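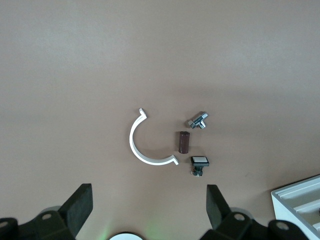

Pipe clip

A pipe clip, also called a pipe clamp, saddle or pipe strap, is a fastener that holds a pipe, tube or cable against a wall, joist or other surface. It is one of the most common small parts in household plumbing and is usually sold alongside fittings such as tees, elbows and couplings. Clips carry the weight of the line and limit its movement. They do not form part of the sealed system and do not come into contact with the fluid inside.

Form

The simplest pattern is the half clip, a curved band that passes over the pipe and ends in two flat flanges, or tabs. Each flange is fastened to the surface with a screw or nail. A second pattern, the open or snap clip, is fixed to the wall first, and the pipe is then pressed into it. Hinged and two-piece clips close fully around the pipe and are used where a line may need to be removed later.

Materials

Plastic clips are widely used indoors on water supply and waste lines. They are light, do not rust, and are gentle on soft pipe. Metal clips are preferred for heavier pipe and in places exposed to high heat. Copper pipe is normally held with copper, copper-plated or plastic clips, as contact between copper and plain steel can lead to corrosion in damp conditions.

Sizing and spacing

Clips are sized to the outside diameter of the pipe, while many pipes are named by a nominal size that differs from it. A clip that is too tight can cause creaking as a hot water line expands. The distance between clips depends on the pipe material, its diameter and whether it runs level or upright. Additional support is commonly placed near changes of direction and beside tee fittings — points at which a branch line may pull on the main run.

Use with tee fittings

A tee fitting joins three lines at one point. Small metal tees often have threaded ends and a hexagonal section that can be gripped with a wrench. Clips are generally left loose until the joint has been tightened and tested, so that the pipes can settle into line.

Collections

The Plolar collection of household hardware, cataloged by Hemi Kingi, lists 1116 items, of which 572 are clips, straps and saddles. Its entries are arranged by pipe size and then by fixing method. The catalog was last revised on Jun 28, 2022.

See also

Cable clip
Compression fitting
Pipe hanger
Tee (plumbing)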